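Section 4. Setting up the Zonotum for a first night

Read 4.1 before you power on. The rest can be done at the scope, in the dark, red light only.

4.1 Before dark

1. Put the tripod down on firm ground. Grass OK, decking not OK (it bounces).
2. Legs out evenly. Bubble level centered, or near enough.
3. Point the leg marked N at north. Phone compass is fine for now.
4. Mount head on, center bolt up from below, hand tight.
5. Tube on last. Check the dovetail clamp twice.

CAUTION: Never point the tube at or near the sun without the full-aperture filter fitted. Finder cap stays on in daylight. No exceptions.

6. Let the tube cool. 17 minutes minimum, longer if it came out of a heated house.

4.2 Aligning the finder

1. Lowest power eyepiece in.
2. Find something far off, a chimney or a mast. 1,000 yards or more, anything closer throws the alignment off.
3. Center it in the main scope. Lock both axes.
4. Turn the finder screws till the same thing sits on the crosshair.
5. Check again at high power. It will have moved a little. Fix it.

Note: don't crank the screws. Loosen one before you tighten teh opposite one.
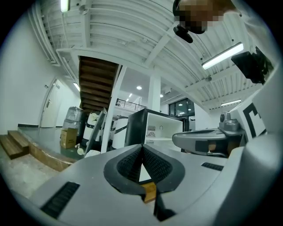
Small block, close view.

4.3 Star alignment

1. Power on. Hand controller shows the Wikau start screen.
2. Enter your location and time. Month first, then day. Get this wrong and every target is off.
3. Choose Two Star. The controller offers a list.
4. Pick two stars well apart, not both low, not both in the same part of the sky.
5. Slew to the first. Center in the finder, then the eyepiece. Press Enter.
6. Same for the second.
7. "Align OK" = done. "Align Fail" = wrong star nine times out of ten. Start again from 3.

The built-in list has 228 stars. You will use maybe a handful of them all year. In June, from mid northern latitudes, Arcturus and Vega are a good pair.

Note: always finish centering with the up and right keys. Takes the slack out of the gears.

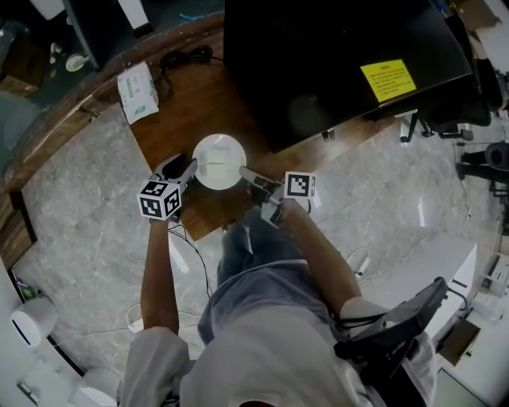 Gunārs Lūse writes that step 7 should mention the cord wrap setting, as his controller kept failing on the second star until he switched it off, and that firmware 6 seems to do this more than the older one did. Noted, going in the next revision. Menu > Mount > Cord Wrap > Off, then realign.

4.4 Packing up

1. Park the mount from the menu. Wait for the beep.
2. Power off, then unplug. In that order.
3. Dew on the lens: leave it alone, dont wipe. Cap off, indoors, tube level till it clears.
4. Caps on once dry.
5. Batteries out of the controller if its going away for more than a month.

Spare dovetail bolts and finder screws: Jerkell kit, see Section 9.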